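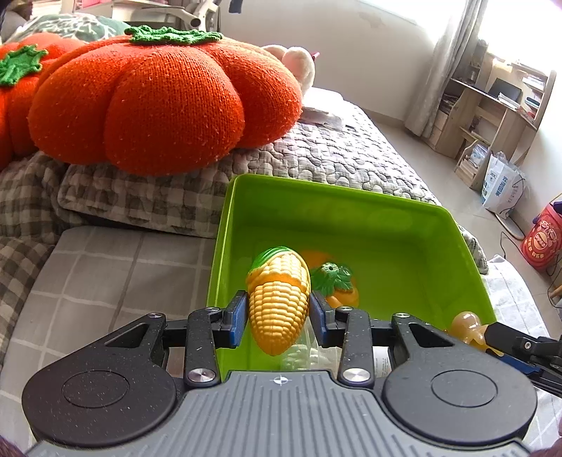 Rahel Egger asks that the play food be kept apart from the soft toys this time, on the grounds that fabric lint collects in the molded rows and has to be brushed out before the pieces can be used again. Agreed. Hard plastic goes in the green bin, textiles stay out of it.

March 31, 2025
Bedroom set, sorting and storage

Bin: lime green, rectangular, open top. Assigned to the plastic vegetables. The corn goes in with the pumpkin. Order does not matter as long as nothing stands above the rim, otherwise the bins will not stack.

The corn cob is the awkward piece. The husk curls over at the top end and catches on whatever is next to it. Best laid flat along a long wall — husk toward the corner.

Pumpkins: two kinds, and the inventory sheet does not distinguish them. The toy pumpkin is entered as "pumpkin, orange." So are the knitted cushions. Proposed entries: "pumpkin, play food" and "pumpkin, cushion, knitted." Janelle Umali to correct the sheet. The October list has the same fault and should be fixed at the same time.

Cushions: lobes flatten under load. Store on top of the blankets, never beneath. Do not lift by the crocheted stem. One stem was resewn last year with thread of the wrong weight and the repair will not take much pulling.

Blankets: the gray quilted one stays on the bed as the work surface. The plaid one folds in thirds lengthwise, then in half, and goes to the left side. Quilting makes the bin rock slightly if it is set down across a seam. Shift it until it sits level before filling.

Labels: shelf code 333 for play food, 58 for cushions. The old labels on the Prulemitz boxes peel at the corners. Vaughan Donnelly suggests tie-on tags instead. No objection, provided the code is written on both sides.

Open items:
Brush for the molded pieces, soft bristle. Not ordered.
Lid for the green bin. The Liltby lid is 9 mm too short. Check Mesico.
Desk shelves: books and papers are not part of this inventory. Leave as they are.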